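Every December the same email turns up, and every December I open it. This year it was Tarken, telling me that Brundar's second album, Clirkbridge, was coming back as a deluxe edition: three discs, a booklet, a slipcase, "newly remastered from the original tapes". I like that record a great deal. I bought it on CD when it came out, I bought it again when I left the first copy in a hire car, and I've had it on my phone for years. So I'm just the sort of fool they had in mind when they typed the email.

It cost £59. I'll say that early so you can decide how cross to be on my behalf.

The listing went up in the evening and by the time I'd had my tea it said low stock. It said low stock the next morning as well, and it says low stock now. My copy has a little gold number stamped inside the slipcase, 939, and nowhere on the box or the website does it say 939 out of how many. I wrote and asked. I got a very nice reply thanking me for my support of the band.

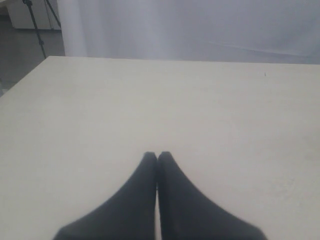 Should you buy the deluxe edition if you already own the album?

Save your money unless you badly want the demos, and try to hear a couple of them before you pay. The album itself is the same ten songs in the same order, and a clean second-hand copy of the old CD will do you fine.

I've now played the new master against the old one more times than is good for anybody. The new one is louder. That's the main thing I can report. If you turn the old disc up until the two match, most of the "fresh detail" goes away, apart from the start of the third song, where there's a bit of tambourine I'd never noticed. I went back to the old disc and the tambourine was there too. I'd been talking over it since I was at college.

A friend of mine, Shiyu Xu, has much better ears than me and a much better stereo, and she thinks I'm being unfair. She says the bass is tidier and that the quiet song at the end of side one has more air round the voice. She may be right. I asked her to pick the new one with her back turned and she got it every time, but then I'm fairly sure I'd have got it every time as well, on account of it being louder.

What bothers me more is "from the original tapes". Which ones? The booklet thanks an engineer for finding them and says no more than that. There's a whole page about the typeface. I'd have swapped the typeface page for one paragraph on what machine they used and what state the tapes were in, and whether anything had to be patched from somewhere else. There's a dropout in the left channel near the end of track seven on my old CD, a tiny one, and it's on the new disc in the same place. Make of that what you like.
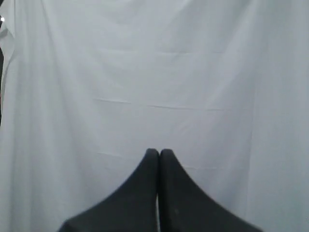 Then there are discs two and three, the demos and the live show, 109 minutes of them if you add it all up. The demos are the best argument for the box. Two are lovely. One is a song they never finished, only piano and a bit of humming, and I've played it more than anything else on there. The rest are the album songs played slower by people who haven't learned them yet.

The live disc was taped at a festival and sounds like it. The crowd comes and goes between songs in a way crowds don't, so I suspect somebody has been busy with the faders. They've also left off the encore. I know there was an encore because a bootleg of it went round for years and it was the only reason anyone talked about that show!
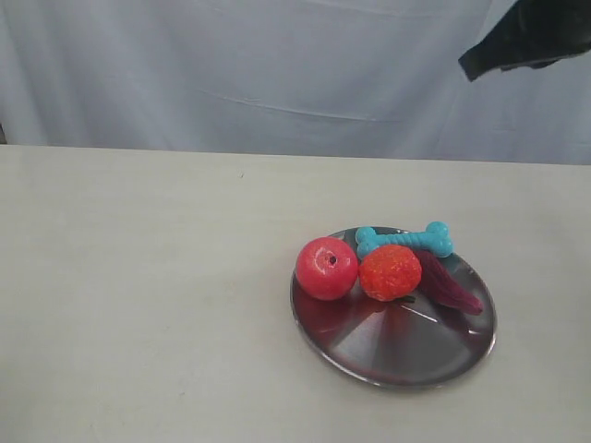 By Isamu Maruyama | Filed under: Records, Grumbling

I'd ordered direct from the label, which was my mistake. Sarıgül, the record shop I normally use, had the same box for less a fortnight later, and theirs came with the corners intact. Mine came in a padded bag. A heavy card box in a padded bag, at that price. They offered me a discount code for my next order, and I've no plans to have one.

People will say I'm paying for the object, and fair enough, some objects are worth it. But the discs sit in card pockets so tight that you have to pinch them out by the playing side, and disc three had a scuff on it before I'd ever put it in the machine. It plays. I've moved all of them into an old plastic case from a box of spares and the lovely slipcase is on the shelf with nothing in it.

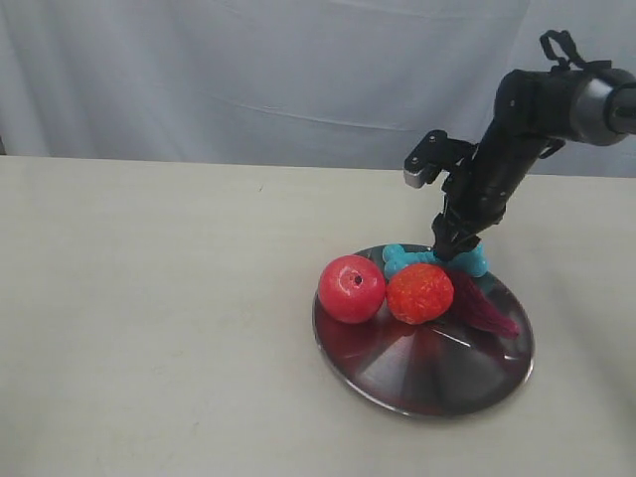
Isamu Maruyama

One more moan and then I'll stop. The reviews on the label's own page are all five stars, and four of them were posted before the thing had shipped. One says "can't wait to hear it". I left three stars with a line about the card pockets and it's been "awaiting approval" ever since.

If anyone has the Japanese pressing of the original, I'd like to know whether the dropout on track seven is on that too. Leave a comment, or email me at the usual place.

Contact | Copyright Isamu Maruyama, all rights reserved | Back to top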